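Notebook, December 6, 2023
Glue trial, Tamano wood adhesive

Krum brought back the Tamano sample and the leaflet that came with it. Leaflet claims full strength in 34 minutes on any timber. I don't believe the "any". We glued spotted gum offcuts, which are oily and hard to stick at the best of times, and some pine as a control. Same clamps for both, same wipe-down with metho first.

Pine held to 540 newtons before the timber itself tore. Fine, but pine does that with cheap PVA too, so it says very little about Tamano. The gum let go at 218, clean along the glue line, no fibres pulled.

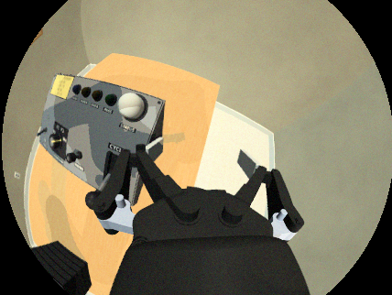
What I don't trust yet

We only did 2 joints in gum. Nga thinks the offcuts were damp and she may be right, as the moisture meter has been giving silly readings since June. Abelardo says his brother-in-law swears by the stuff for decking. Decking has screws in it.
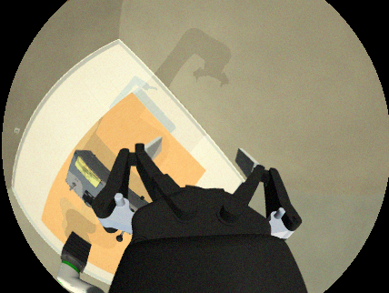
Colour of the glue line is the other complaint. The leaflet says it dries clear, and on the pine I get a yellowish stripe that shows from across the bench. Dong-geon wants to hide it with tint, and he was holding out for orange, a bright one like the surface in the middle of that cream-white table. Might suit a kid's stool. I wouldn't put it on anything a customer has to look at, and tint could weaken the joint further for all we know.

To do: borrow a meter that works, redo the gum with freshly planed faces, leave the clamps on overnight. Not ordering a carton until then.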